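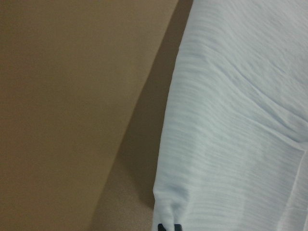
White ribbed fabric on a tan surface, close up.

Most advice on folding starts at the second step. It assumes a garment already lying flat and squared, then gives 14 diagrams of what to do with it. I think the order of effort is wrong. Flattening deserves more time than folding, and a household that irons or folds on a bed is making both jobs harder.

A mattress gives under the hand. Push a crease toward the hem and it moves under the cloth and comes back. A hard table doesn't do this. 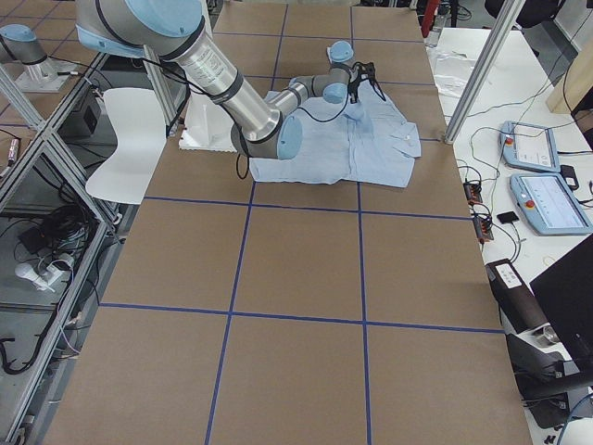

Khadija Naciri, who ran the finishing room at Narent, allowed 68 seconds for a shirt and expected over half of them to go on laying out. New staff resented the ratio. They wanted to fold early and correct later, and a crease folded in early is carried through every layer above it.

Knits are a separate case. Rib stretches across its width, so it should be patted into place and never pulled.

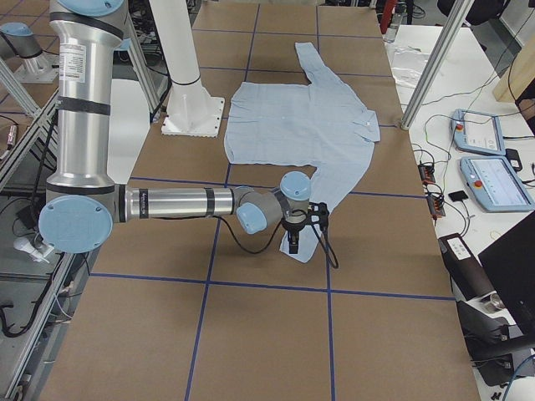

Woven shirts reward a fixed order: body first, then placket, then sleeves. Danica Jelínek disagrees with me and does sleeves first. A reference line settles part of the argument — tape on the table, laid out in a grid like the dark blue strips around the pale blue shirt, shows at once whether the body is square. With the sleeves still out at angles, as they are there, the body can be checked alone. I would buy the tape before any folding board.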